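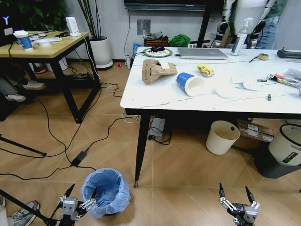 How to Cut Your Household Food Waste in Three Weeks

Growing food takes land, water, fuel and a whole lot of work, and then a good share of it slides off our plates and into the trash. I love this topic because it's one of the few environmental problems you can start on tonight, in your own kitchen, with a pencil!

I'm Upendo Nyaga, and I put this plan together with Dennis Massawe for the Lukumay Food Circle. We ran it in April with 8 households, and everyone stuck with it for the full 21 days. It takes about 3 minutes a day once you get going.

What you need

A notebook or a sheet of paper taped to the fridge
A kitchen scale (any cheap one will do)
A bowl or bucket for scraps
Masking tape and a marker

Week one: just write it down

Don't change a thing yet. Every time food gets thrown out, weigh it and write down what it was and why it went. "Half a bag of spinach, slimy." "Rice, forgot it was there." Keep peels, bones and coffee grounds on a separate line, so they don't drown out the food you could have eaten. At the end of the week, circle whatever shows up more than once. For Dennis it was bread, bread and more bread. Mine was cilantro, every single time.

Week two: fix your top two

Pick only two of the circled items. Bread goes in the freezer, sliced, on the day you buy it. Herbs stand in a glass of water with a loose bag over the leaves (basil likes the counter, the rest like the fridge). Leftovers get a strip of tape with the date and move to the front of the top shelf. If it's something you keep buying and never cook, leave it off the list for a while and see if anyone complains.

Keep weighing! This is the fun part, when the numbers start to move.

Week three: shop from the fridge

Before you write a shopping list, open the fridge and plan two meals out of what's already in there. Soup, fried rice and frittata will take nearly anything. Then write the list for the remaining nights, and leave one night blank for leftovers. Ours is usually the night before the store run, and it has turned into my favorite dinner of the week.

What about the scraps?

Compost them if you can. A simple bin works with one part kitchen scraps to two or three parts dry leaves or shredded cardboard. Leave out meat and dairy. If it smells, add more leaves and give it a turn. Apartment folks can ask a community garden nearby, and many are happy to take a bucket.

When you've finished, add up week one and week three and send us both totals. We'd love to see them, spinach confessions included!

Contact | © 2023 Lukumay Food Circle | Back to top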